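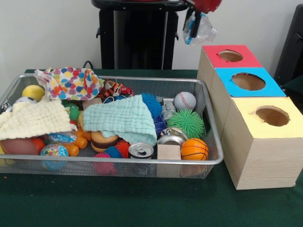
Photo: Latrice Blackwood / Plesport test room

Figure 3. Sorting task at the Plesport site: mesh tray of mixed objects, with three boxes with holed tops.

4.2 What the protocol leaves open

The Clasgate protocol asks that a sorting trial use "a varied set of everyday objects" and stops there. Figure 3 shows one reading of that line. Soft cloths lie across part of the load, spiky balls share the tray with metal cans, and a toy hamburger is partly covered. We have no quarrel with the choice of objects. Our doubt is whether a score earned on this tray can be set beside a score earned on anyone else's.

Take the cloths. A site that spreads a muslin over its toys has set a harder task than one that folds it in a corner, yet both may report full compliance. The same goes for the boxes. The protocol fixes neither the width of the hole nor the distance from the tray, and the holes in the red and blue tops in Figure 3 are plainly of different sizes. Baptiste and Anditz both publish a single success rate, and neither says how the tray was filled before each run.

Supporters of the protocol point to its 2,000 logged runs. We reviewed 282 of them and found starting layouts recorded for 17. A large total does little to settle the matter when the starting state is missing from most of the records we could check.

We would ask for 2 changes before the next revision in August. Each run should be filed with a still of the tray taken before the first pick, and each site should list its objects by size and weight. Whether sites will keep to this is another question. The present rule on resetting the tray between runs is clear enough, and it was still skipped in several of the logs we read.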